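Moving the Dremoneo service to microservices

rgeddes
Members are asked to comment on the proposal to split Dremoneo into separate services before the Redmont pilot opens in October. The present system supports 300 accounts.

texier_admin
The proposal is supported in principle. Billing should be separated first, as it changes most often.

m.radar
I must disagree. Billing holds 126 tables and has no automated tests. Notifications would be the safer choice.

texier_admin
The absence of tests is a reason to begin there. Delay will only add to the cost.
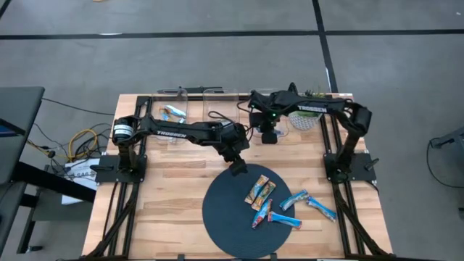
Two robot arms on a wooden table, Redmont Lab

rgeddes
Both views have been noted. Would a trial of 30 days on notifications be acceptable, with tests for billing written during the same period?

m.radar
Acceptable, provided that the old system remains available throughout.

texier_admin
I do not agree with the order, but will not object further. Please send the draft plan by Wednesday.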